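**Skendale blanket** is a heavy household textile made in the town of Skendale, which had 1,898 residents at the last count. The cloth is woven in two widths and joined by hand along the center – a method kept from the years when local looms were narrow. 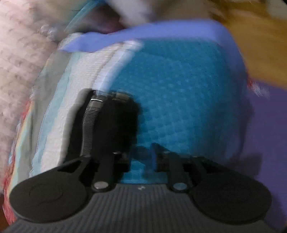 According to one reader of the Zirura textile register, the center seam was also useful at home, as a worn half could be replaced without giving up the whole blanket. Most surviving pieces are 60 inches wide. The Huanca mill stopped making them in January, after nine years of falling orders.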